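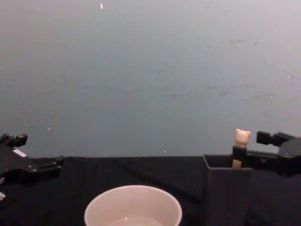
Chapter 7
Planning and Budgeting for a Two-Arm Workcell

What this chapter covers

The earlier chapters dealt with choosing a task and deciding whether a robot should do it. This chapter starts at the point where that decision has been made and someone has to write a purchase request. It follows the order in which most small organizations spend their money: the arms, the grippers, the bench and its surroundings, the small items, and then the hours of labor that tie them together.

By the end of the chapter you should be able to draw up an equipment list for a bench with two arms, separate one-time costs from recurring ones, ask a supplier for a quotation that can be compared with another, and set a date by which the equipment has to be on site.

Key terms: end effector, consumable, lead time, landed cost, acceptance test, contingency, spares ratio.

7.1 Start with the task sheet

A budget that begins with a catalog usually ends up too high in one place and too low in another. Begin with the task sheet from Chapter 6. Read down the list of objects the robot must handle and write beside each one its size, its weight, how it will be held and where it has to go. A bench task may call for nothing larger than a stick with a small shaped top, a bin and a bowl. Such a task says a great deal about what to buy. The payload is low. The reach is short. The fingers have to close on something narrow and keep it upright while it passes the rim of a bin.

Now ask whether the task needs two arms. A second arm comes close to doubling the hardware line, and it adds to the floor space, the wiring and the setup time. It is justified when one arm must hold something steady while the other works, when objects are passed from side to side, or when a single arm cannot reach both ends of the bench. If none of these applies, budget for one arm and leave space for another.

7.2 The main hardware lines

Divide the hardware into four lines and keep them separate all the way through the budget.

Arms. Include the controller, the power supply and the mounting plate. Some suppliers quote the arm alone.

End effectors. Grippers are often priced apart from the arms. Ask whether the fingers can be changed without removing the whole gripper, and what a spare pair costs. Fingers wear faster than any other part of the cell.

Cameras and mounts. Mounts are cheap but slow to get right. Allow time for them as well as money.

Safety equipment. This covers emergency stops, guarding and any signs your site requires. Do not fold this line into "miscellaneous." It must be possible to see that it was paid for.

7.3 The bench and what stands on it

The table, the cloth, the containers and the objects to be handled rarely get a line of their own, and they are the items most often bought in a hurry from petty cash. Give them a line. A plain dark cloth is a good choice under light-colored objects, and a plain wall behind the bench keeps the background simple for the cameras. Both are cheap when planned in advance. Repainting a wall after the arms have been bolted down costs far more.

Bins and bowls should be bought in sets of the same model. A replacement with a different rim height can force the team to repeat its setup work. In the worked example below, the buyer ordered 40 identical bins at once and stored the ones not in use.

7.4 Worked example: the Bitik bench

Milovan Stojanović was asked to equip one bench at Bitik, a packing and sorting firm that had not owned a robot before. He asked two suppliers, Rener and Shehu, for quotations on the same list.

Rener's price was lower. Its quotation left out the mounting plates, the spare fingers and delivery. Shehu's quotation included all three. To compare them, Stojanović worked out the landed cost of each, meaning the price of the goods plus everything needed to get them to the bench in working order. The missing items came to $3,162, and once they were added Rener was the more expensive of the two.

He then checked the small lines. The first draft of the budget had no entry for bench items. He added $400 for cloths, bins, bowls and test objects. He also moved the safety equipment out of the arm line, where Shehu had placed it, and entered it separately.

The last change concerned time. Shehu promised delivery in 30 days from the date of the order. Training for the bench staff had been set for October at the firm's Brirnitz site, and the arms had to pass their acceptance test first. Working backward from the training and leaving room for one failed test, Stojanović set 31st August as the last day on which the order could be placed.

7.5 Recurring costs

A robot bench keeps costing money after it is paid for. Plan for the following in each year of use:

Replacement fingers, cables and fuses
Bench consumables, including objects that get worn or dropped
Software licenses and support
Calibration, whether done in house or by the supplier
Operator hours, including time spent resetting the bench between runs

Resetting is the entry most often missed. Each time a task is run, somebody may have to put the objects back where they started. Time a few resets by hand before the equipment arrives and use the average in your budget.

Before you read on

Take a task sheet you wrote for Chapter 6 and sort every item on it into one of the four hardware lines or the bench line. Mark any item that fits nowhere. Keep the sheet at hand, as Section 7.6 uses it to build a full request for quotation.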